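Home | Explore | Lists | Bookmarks
Search posts Search
Filed under: Household, Laundry

1/ Spent Friday evening working out why our kit washes keep coming out stiff and a bit sour. Posting what I changed, as a few of you asked after the last thread.

2/ Background: we do the washing for a five-a-side basketball group that plays at the Caruso hall. It isn't a big job. Jerseys, a few bibs, towels when people remember to hand them in.

3/ I had been using the same dose for everything, a full cap of Ilimik liquid, plus softener. That was the first mistake. Shiny sports fabric holds on to softener and then it holds on to sweat as well.

4/ So no softener on kit now. Half a cap of liquid. If a top is really bad it gets a soak in cold water with a spoon of soda crystals beforehand.

5/ Temperature: 30 for anything with a printed number. I did one at 60 last January and the number cracked right down the middle. The owner was decent about it.

6/ Turn them inside out. I know everyone says this. I didn't bother for two years and the lettering on the older ones shows it.
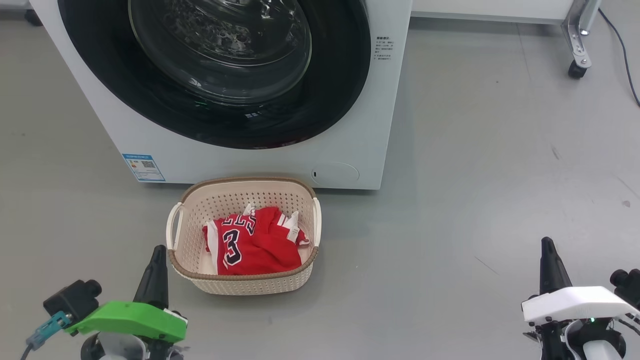
7/ The next thing was sorting. I used to tip the whole lot in together and hope. Red goes on its own now, or with black. One red top in with the white bibs gave us pink bibs for most of the winter.

8/ A plastic basket with holes in the sides is better than a bag for carrying kit about. Damp tops left in a tied bag overnight are most of the smell problem. I got rid of the Drerno holdall for that reason and haven't missed it.

9/ Filter. On a lot of front loaders it's behind a little cover low down at the front. Put a shallow tray and an old towel under it before you open it. Turn it slowly and let the water come out in stages.

10/ Ours had 4 hair bobbles in it, a shirt button and a lot of grey fluff. I do it once a month now. It takes ten minutes, most of that is mopping.

11/ Wipe the rubber door seal as well, and pull the fold back to get into the bottom of it. Leave the door open a crack after the last load. Same for the drawer.

12/ Spin: I dropped it from 1,400 to 1,000 for the kit. Takes longer to dry but there are fewer creases across the numbers, and I'm not ironing them.

13/ Drying is on hangers over the bath. No tumble dryer. The Durneo rack is fine for towels but it leaves a line across the chest of anything light.

14/ Someone asked about the care tag, the long one in the side seam. I leave it in. It itches, but when I cut one out of a training top I then had no idea what it was made of.

15/ Cost, for the person who asked: a bottle of liquid was lasting us 5 weeks at the old dose. I'm on week seven of the current one and there's still some left.

16/ Still not sorted: old deodorant marks under the arms. White vinegar did a bit. I'm trying a bar of plain laundry soap on two tops next and will add to this thread when they're dry.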